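Tücher falten mit zwei Armen: Was ist von den 87,5 Prozent bei Setside zu halten?
Forum > Manipulation und Greifen > Methoden und Ergebnisse 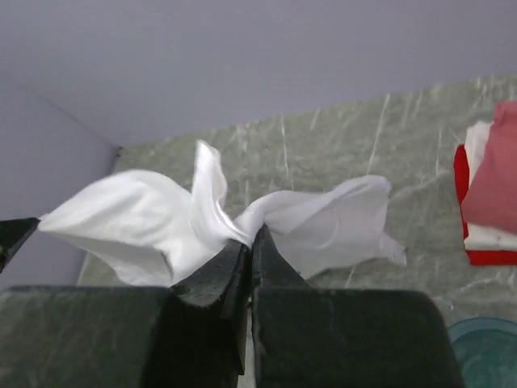 Weißes Tuch zwischen den Fingern, Sicht der Handgelenkkamera. Links am Rand die Spitze eines weiteren Greiferfingers.

gratfuge
Verfasst am 3. Mai 2025

Ich habe mich durch den Bericht zu Setside gearbeitet und bleibe an der Auswertung hängen. Für alle, die ihn nicht gelesen haben: 1390 teleoperierte Demonstrationen, Training per Imitation, danach 8 Tücher als Testsatz. 7 davon gelten als gefaltet. Daraus wird im Abstract eine Erfolgsquote von 87,5 Prozent, mit Nachkommastelle.

Acht Versuche. Wer da ein Konfidenzintervall ausrechnet, landet irgendwo zwischen knapp der Hälfte und fast hundert Prozent. Im Text steht keines.

Dazu kommt die Frage, was »gefaltet« heißt. Im Methodenteil steht »Kanten annähernd deckungsgleich, visuell beurteilt«. Von wem beurteilt, mit welcher Toleranz? Seht euch den Griff im Bild an: Das Tuch hängt mittig eingeklemmt in der Luft und geht nach beiden Seiten auseinander wie eine Fliege am Hemdkragen. Von so einer Lage zu einer sauberen Kante ist es ein weiter Weg, und gerade dieses Stück kommt im Bericht mit zwei Sätzen weg.

polyamid6
Ganz so streng würde ich es nicht sehen. Der mittige Griff ist doch Absicht. Abschnitt 4 beschreibt das als Zwischenschritt: irgendwo anfassen, anheben, mit dem zweiten Arm eine Ecke suchen, dann umgreifen. Links im Bild berührt die andere Fingerspitze ja schon das spitze Ende vom Stoff. Ich finde das als Strategie plausibel und deutlich näher am Haushalt als alles, was mit glatt ausgelegtem Tuch anfängt.

Bei der Statistik gebe ich dir recht.

gratfuge
Berührt, ja. Ob das ein Griff ist oder bloß Kontakt, kann ich aus einem Standbild nicht ablesen, und ob dieses Ende eine echte Ecke ist oder eine Falte, auch nicht. Genau das müsste man aber pro Versuch protokollieren. Die Verwechslung von Ecke und Falte ist bei Textilien der klassische Fehler, und sie taucht in der Fehlertabelle nicht einmal als Kategorie auf.

Irneo_user
Wir haben die Policy auf unserem Irneo-Aufbau laufen lassen, mit den veröffentlichten Gewichten. Andere Finger, anderer Tisch, ähnliche Tücher. Nach 60 Versuchen haben wir aufgehört. Eine Zahl schreibe ich hier bewusst nicht rein, unsere Kamera sitzt anders und der Vergleich wäre unfair. Aber 87,5 war es nicht, nicht mal in der Nähe.

Was auffiel: Bei dünnem Stoff verliert sie gern den freien Zipfel. Der rutscht hinter den eigenen Finger, und dann fährt der zweite Arm ins Leere.

polyamid6
Andere Finger und andere Kamera, da würde ich von keiner reinen Imitationspolicy erwarten, dass sie das mitmacht. Das ist kein Argument gegen das Ergebnis, höchstens gegen die Übertragbarkeit. Und die behaupten sie nicht.

Irneo_user
Doch, im Ausblick. »Ohne Anpassung auf verwandte Plattformen übertragbar.« Letzter Absatz.

polyamid6
Ok, überlesen. Der Satz gehört raus.

kettfaden
Mich stört eher der Vergleich mit Slaoui. Die Baseline bekommt laut Anhang nur die feste Kamera von oben, die eigene Methode zusätzlich die Bilder vom Handgelenk. Dass man mit einer Kamera direkt hinter den Fingern mehr vom Stoff sieht, geschenkt. Im Bild oben erkennt man sogar feine Knitterlinien, und am Rand scheint das Marmormuster vom Tisch durch. Eine Draufsicht wird das kaum hergeben. Gemessen wird so der Kameraplatz und die Methode in einem Topf.

Eine Ablation ohne Handgelenkkamera wäre das Mindeste gewesen.

gratfuge
Den Punkt hatte ich übersehen, danke. Das wiegt für mich schwerer als die acht Tücher.

kettfaden
Noch etwas: rechts steht was Rotes mit zusammengelegtem Stoff, weiß und rosa. Weiß jemand, ob das der Zielstapel ist? Wenn ja, würde mich interessieren, ob das Ablegen in die Wertung eingeht oder der Versuch schon vorher als Erfolg zählt.

polyamid6
Steht nirgends, ich habe eben noch mal gesucht. Die Definition endet bei den Kanten.

hiltcombe_labor
Kurz von der Seite: Im Hiltcombe-Protokoll ist das geregelt. Ablage zählt mit, die Toleranz wird mit dem Lineal gemessen, und die Startlage wird vorher ausgelost. Das ist lästig und drückt die Zahlen gewaltig – vermutlich der Grund, warum es kaum einer benutzt.

gratfuge
Ich schreibe den Autoren wegen der Rohvideos und der Ablation. Im Juni soll eine überarbeitete Fassung kommen, vielleicht lässt sich bis dahin noch etwas nachmessen.

Irneo_user
Frag bitte gleich nach der Stoffliste mit. »Handelsübliche Tücher« hilft mir beim Nachbauen nicht.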